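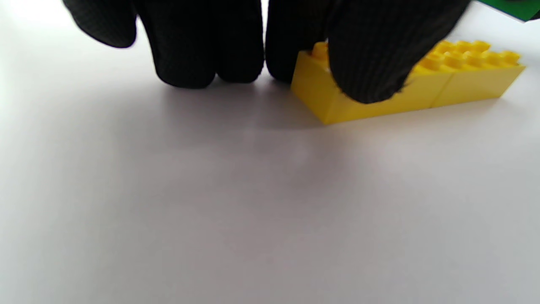
Fig. 1. Gloved hand on a pair of yellow bricks, white bench top.

Print this page
E-mail this page

Work and Automation – Unit 2 Handout
Instructor: Shobha Nair

Reading before class: the Dritham case, first part only. Bring your notes from the March plant visit.

1. The job before the change

Drirker runs a small assembly and packing shop at Dritham. Workers join plastic parts by hand at a bench, check them by touch, and pass them on. The brick exercise we use in class stands in for that work. Pressing one part down while feeling for the edge of the next is a small task, and most people learn it in a morning. Getting quick at it takes much longer.

Notice how much a fingertip does even through a knit glove. It pushes, holds the part steady, and tells the worker whether the part has seated. When the firm wrote its first task list, all of this went down as one line: "press." The engineers later had to split that line up.

2. What was automated

The shop put in two Brurkora cells for the pressing step. Each cell handles one part family. Loading, sorting of mixed parts and final inspection stayed with people. The daily target for the line before the change was 200 finished units. With both cells running it was set at 705.

Do not read the second number as a measure of how fast the machines are. Pressing was never the only slow step, and the shop changed its bench layout and part bins at the same time.

3. What changed for the workers

Pressers became cell tenders. They clear jams, refill trays and call for a reset. Several said their hands hurt less by the end of a shift and their feet hurt more.

Pace is now set by the cell. Under the old system a worker could speed up before lunch and ease off after. A tender waits, then hurries.

Skill moved too. The people who could feel a badly molded part used to pull it out before it was pressed. Now it is found at inspection, after other parts have been joined to it. Raju, the supplier of the molded parts, was asked to tighten its own checks, and part of the old bench skill ended up in another company's building.

Pay grades were not reviewed until the tenders asked – see section 4 of the case.

4. For discussion

Who should write the task list, and when should the bench workers see it?
If the target went back to 200, which of the new duties would remain?

Written work: one page on a task you do by hand. Break it into steps small enough to give to a machine, and mark the ones you would keep.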